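Keeping the papers your bank may ask for
March
By Graça Bastos

Banks and solicitors have to check where larger sums come from. If you sell a car, get help with a deposit or send money to family abroad, expect questions. Answering them is easy if the papers are in one place, and slow if they are not.

Start one folder

Use a plain card folder or a box file. Put in payslips, the last year of bank statements, sale receipts and any letters about a gift or a will. Write the year on the front. If your statements are online only, download them before you close an account, as you may lose access once it has gone.

Write down gifts of money

When a relative gives you a large sum, ask for a short signed letter on the same day. It should give their full name and address, the amount, and a line saying whether it is a gift or a loan. My brother-in-law gave us 2,000 towards a boiler and we had no letter. Sorting it out with the solicitor in Teltville later took nearly 30 emails.

Sort it at home once a year

Tip everything out somewhere flat, such as a bed or the dining table. Make one pile to keep, one to shred and one to ask about. Staple receipts to the statement they belong with. Leave the "ask about" pile where you will see it until it is dealt with.

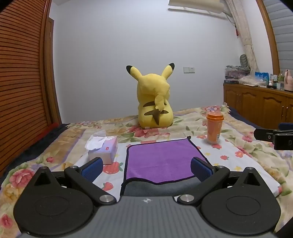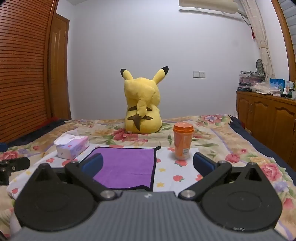 Sending money abroad

Keep the slip or confirmation email for each transfer, even a small one. Note who it was for and why, in pencil on the back: "rent", "school fees", "dentist". Rostyslav Ostapchuk at number 59 sends 400 to his mother every few months and keeps the slips in an old biscuit tin in date order. He was asked about them once and took the tin to the branch.

Check the name on the account before you pay. If the spelling has changed, ring the person on a number you already have.

Never lend your account

If someone offers you a fee to pass money through your account, say no and tell your bank. The account can be frozen or closed even if you thought the money was honest. Teenagers get asked this online, so have the talk before they open their first account.

What to shred

Shred old cards, PIN letters and spare copies of your passport. Cut through the chip on a card as well as the strip. Keep anything to do with a house sale or a will.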